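Hardware budgeting > Grippers and end effectors
Hand-held gripper kits: buy complete, buy parts, or print? Need a line item by October

ftir_bench wrote:

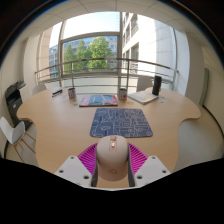
The question is how to write up a purchase of 3 more hand-held grippers so that it survives review and still covers what we will use. We have one unit and two operators who want it at the same time. Brondthorpe quoted $364 per gripper body, which includes the side plates, one pair of ribbed fingers, contact strips and trigger linkage. Sorkgate, a different design with the same stroke, is $381 and includes a spare finger pair. Neither price includes the camera and lens, which are $248 a set from our usual supplier. The task mix is office objects on ordinary tables: mice, pens, mugs, books. A computer mouse held by the flanks, as above, sits at the easy end of that, with the strips on both sides in contact and the finger slats fanned out behind them. Pens and thin books are harder. We are not sure the same fingers should be asked to do both.

Arithmetic so far:
Brondthorpe: 364 + 248 = 612 per kit, 1836 for the order
Sorkgate: 381 + 248 = 629 per kit, 1887 for the order
Difference: 51

No shipping, no spares beyond what is listed, no arm-side grippers. The arm already has one that matches our current unit.

Questions:
Do I budget fingers as consumables or as part of the kit?
Is mixing two vendors' geometry in one dataset as bad an idea as I think it is?
Has anyone had a printed set accepted as capital equipment?

kestrel_mech wrote:
Fingers are consumables. Strips too. Put them on a separate line with a separate account code, or you will be filing a change request for a bag of rubber in the spring. The plates and linkage last. We have never replaced a plate.

On mixing geometry, do not do it. If the arm has a gripper that matches the Brondthorpe unit, the 51 dollars is irrelevant. You would need to requalify the arm side for the Sorkgate fingers, and that costs more than the order.

ftir_bench wrote:
Agreed on the account code. On the arm side, Sorkgate says the finger mount is compatible. The drawing shows the same hole spacing.

kestrel_mech wrote:
Same hole spacing means it bolts on. It does not mean the fingers deflect the same way under load. Ask for the force-deflection curve at mid-pad. If they send you a brochure, you have your answer.

pla_and_regret wrote:
Dissenting view. Print them. Plates like those are flat parts with three holes showing on each side. Any lab with a working printer can turn them out overnight. The fingers take longer and need flexible filament and some patience with the slats, but once the profile is tuned it stays tuned. Paying $364 for a body is paying for someone else's profile tuning.

Buy the camera sets, print the rest, and spend what is left on spare optics.

kestrel_mech wrote:
Who is tuning the profile, and what is their hourly rate in the proposal?

pla_and_regret wrote:
A grad student, and you know what it is.

kestrel_mech wrote:
Then you have moved the cost to a line the reviewer cannot see. I have no objection to printing. I object to budgeting it at zero. Print, inspect, discard the bad ones, assemble, check jaw symmetry, redo. We logged it once and stopped arguing for in-house.

pla_and_regret wrote:
Your log was for a first run. Second and third runs are much cheaper. And when a finger tears in the middle of a collection week, the printing lab is back up the next morning and the buying lab is waiting on a courier.

kestrel_mech wrote:
The buying lab has spares in a drawer, which is why I opened with spares.

Jirayu Wongsuwan wrote:
I run purchasing for two groups at Chantharasri. Some points from the paperwork side.

1. If you print, the printer time and filament are supplies. The assembled gripper will not be accepted here as equipment in most cases, because there is no invoice for it. Your rules may differ. Ask before you write the justification.

2. If you buy the body and the camera from different vendors, write them up as one system with one name and a parts list. Reviewers here cut orphan cameras. They read "camera" and ask why the lab needs another camera.

3. Ask Brondthorpe whether the quote holds past October. Ours did not. The item price was unchanged but the minimum order for finger pairs went up, and we had planned to buy those in small lots.

On the technical question I would keep one geometry. We ran two for a season and ended up training on them separately.

ftir_bench wrote:
Point 2 is useful. I had them as separate lines in the draft. Will merge.

Point 3, I did not ask. Sending that now.

rollingshutter wrote:
Nobody has touched the optics and that is where I would spend the money. Look at what is behind your table. There is a window across the whole far side with very bright sky in it, and your objects are on the near side against a light wood top. In that room the auto exposure has to choose between the sky and the work, and it will change its mind every time the wrist tilts. With a pale mouse on pale wood the margin is small. The dark mouse pad is the easy part.

Options, cheapest first:
Lock exposure per session and accept blown windows.
Blinds, charged to facilities if you can manage it.
A sensor with more dynamic range.

The $248 set may be fine. I would borrow something better for an afternoon and compare before committing to three of the same.

ftir_bench wrote:
We lock exposure on the table surface at the start of each session. The sky goes white and we have treated that as harmless. There is no target out there.

rollingshutter wrote:
Harmless until a session is recorded on a dark afternoon and the sky above the left pane acquires clouds and texture. Then you have two appearance clusters and one of them is small. I have seen a policy key on less.

kestrel_mech wrote:
That is an argument for recording at varied times of day. It costs nothing and does not belong in an equipment budget.

rollingshutter wrote:
It costs operator hours. You made that argument yourself a few posts up, about printing.

kestrel_mech wrote:
Fair.

ftir_bench wrote:
I will add a comparison day before the order and keep the camera line at 248 unless it fails. I would need a reason I can put in a sentence to go higher.

Prapai Tanasarn wrote:
Coming back to thin objects. We collect in a similar setting at the Driltgate site. Ribbed fingers of this type wrap well around anything with a convex side, and a mouse is nearly the ideal case. The grip is stable even if the approach is off center. Flat objects lying on the table are a different matter. The tip has to get under an edge, and a soft tip folds instead. With a magazine our operators learned to slide it to the table edge first, and then every demonstration contained the slide. If that is acceptable as behavior, you need nothing more. If it is not, you need a second finger type with a thin nail at the tip, and that is the spare I would budget for.

So my list would be one standard pair per kit as delivered, one standard spare per kit, and one nail-tip pair per kit. Brondthorpe sells the last of these. I do not think Sorkgate does yet.

ftir_bench wrote:
We have seen the slide. One operator does it, the other pinches the spine from above. I had put it down to habit.

How often do you change strips?

Prapai Tanasarn wrote:
When they look polished. We check at the start of a week. Mugs are the worst for them, with the glaze and the weight together. Order the strips by the sheet and cut your own. The pre-cut ones are the same material at several times the price.

pla_and_regret wrote:
So cutting strips in-house is acceptable engineering and printing plates in-house is an accounting fraud. Noted.

kestrel_mech wrote:
A strip takes a knife and a minute.

pla_and_regret wrote:
Compromise, then. Buy the bodies. Print your own nail-tip fingers, since you will want to change the nail length at least twice before you settle, and no vendor will iterate with you at that volume. If it goes badly, buy theirs. The filament is lost in the noise of a supplies line.

kestrel_mech wrote:
I can live with that, provided the arm side gets the identical part from the same batch.

Jirayu Wongsuwan wrote:
One addition. If the nail tips are printed, the bodies and cameras remain a clean equipment request and the printed parts stay under supplies. That division is easy to defend. Keep the drawing revision in the parts list so that next year's request can refer to it.

ftir_bench wrote:
Revised draft, for criticism:

Equipment: 3 hand-held gripper systems, each one Brondthorpe body (364) and one camera and lens set (248). Total 1836 before shipping.
Supplies: one standard finger spare per kit, strip material by the sheet, flexible filament for nail-tip fingers, hand-held and arm-side parts from one batch.
Before order: camera comparison at the window table, one bright session and one late afternoon session. Written confirmation from Brondthorpe on quote validity and finger minimums.
Not included: blinds. Facilities has been asked before.

Sorkgate is out unless they send the mid-pad curve. I did ask.

rollingshutter wrote:
Put the white bodied mug in the comparison. It needs to be on the window side of the table, lifted, so that it crosses the sky. If the rim survives at locked exposure, your 248 is well spent.

ftir_bench wrote:
Added. Still no quote on the spare finger pairs. I will post the number when Brondthorpe replies.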